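Leave the brick alone

Every time I mention our exposed brick, someone tells me to paint it white. Bushra Lodhi has told me twice! But I love that orange-red, faded bits and all, and I think a room needs one thing in it that looks its age. 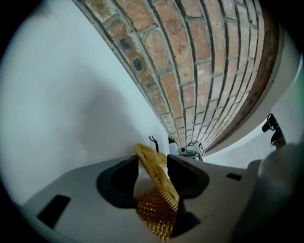 Same goes for wicker. I paid 5 bucks for a woven piece in that honey color and I like it more than the $162 Kendeck lamp I saved up for (sorry, Kendeck). Plain white walls are fine – I have plenty of those too – but they need some company. Give me brick, give me a fat braided rim, and keep your paint roller in the garage.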